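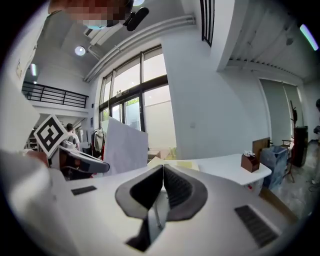 Reading a Room, Session 4
Notes by Huguette Chevalier

Today we look up! High ceilings change everything about a room: the light, the echo, even how loudly people talk. Things to sketch this week:

Tall windows with dark metal frames. Draw the panes first, then the wall.
Pipes left on show under a white ceiling.
A mezzanine and its railing (my favorite, so take your time).

Bring 2 sketches and a soft pencil. Pascal Besnard has spare paper.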